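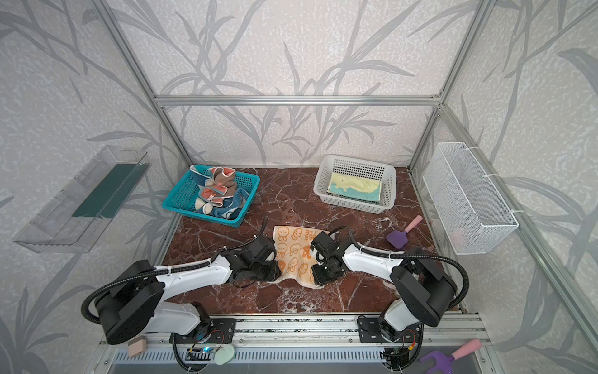
2 min read

Towels! I never thought I'd write a whole post about towels, but I've been back at Kaluson in Arnport this week and I can't stop talking about them, so you lot are getting it too.

For anyone new, we wash and fold for guest houses, gyms and a couple of swimming pools. I started there folding by hand at 25, and my wrists can still tell you all about it. Now there's a pair of robot arms learning the small towels, one arm to each side of the cloth, and I spent most of my first morning back just standing there with a cup of tea going cold.

What I wanted to know was what it means for the people. Petronella Shezi has run the folding tables for eight years and was dead against it in August. These days she's the one the engineers come to. She knows which towels stretch, which ones curl at the hem and which ones will never lie flat whatever you do, and all of that has had to come out of her hands and into words. She got a new job title and (more to the point) a pay rise - I asked.

Kacper has moved over to checking and mending, and he loves it. Fergal misses the chat at the old table, and I do see what he means. Seven of us used to stand round it putting the world to rights. Two people minding a machine have less to say to each other, and I hope the firm thinks about that before the second pair goes in at Dunmore.

But look at a towel held out by both short ends and tell me you're not a bit charmed. The yellow one with the teal band is my favourite. 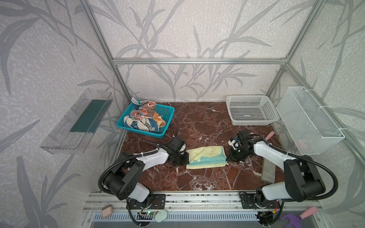
What I'd like to see next

Bath sheets, please. They're the heavy ones, and they're what does your shoulders in by the end of a shift. Nikola reckons they need longer arms and a bigger table, so I'll keep nagging her.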